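Recording Two-Handed Demonstrations With Handheld Grippers

Applies to Pitora recorder builds used with the Tevholm gripper pair. Teleoperation through the leader arms is covered on a separate page.

Before you start

Charge both grippers and the backpack unit. Clear at least 840 MB of storage per session. Load the task file and check that its name matches the one on the work order; the recorder does not warn about a mismatch.

Setting up

1. Place the tray and the box on the table in the positions given in the task file.
2. Put on the backpack and tighten both shoulder straps. Slack straps pull on the cables when you lean forward.
3. Pick up the left gripper first, then the right. The recorder assigns sides in that order.
4. Hold both grippers over the table with the marker cubes facing up. Wait for the tracking status to read OK for each side.
5. Open and close each gripper fully, twice. This sets the finger range for the session.

Recording

Start with the fingers slightly open and the grippers apart. Hold still for one second, then begin the task. Keep your forearms low enough that your sleeves and head stay clear of the cubes. Move at an even pace. Pauses longer than 700 ms are flagged and must be trimmed by hand.

If a part is dropped, stop the episode and mark it as failed. Do not pick the part up and continue.

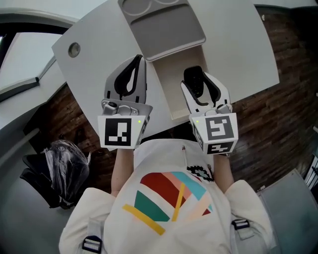

Can I cross one gripper over the other to reach the far side of the box?

Avoid it. A crossed gripper can hide the marker cube beneath it, and the lost poses are filled in by interpolation. Walk to the other side of the table or change the hand assignment in the task file.

Checking the take

Open the episode in Bevum and scroll to the end of the pose track. A break in either line means lost tracking. Delete the episode and record it again under the same number.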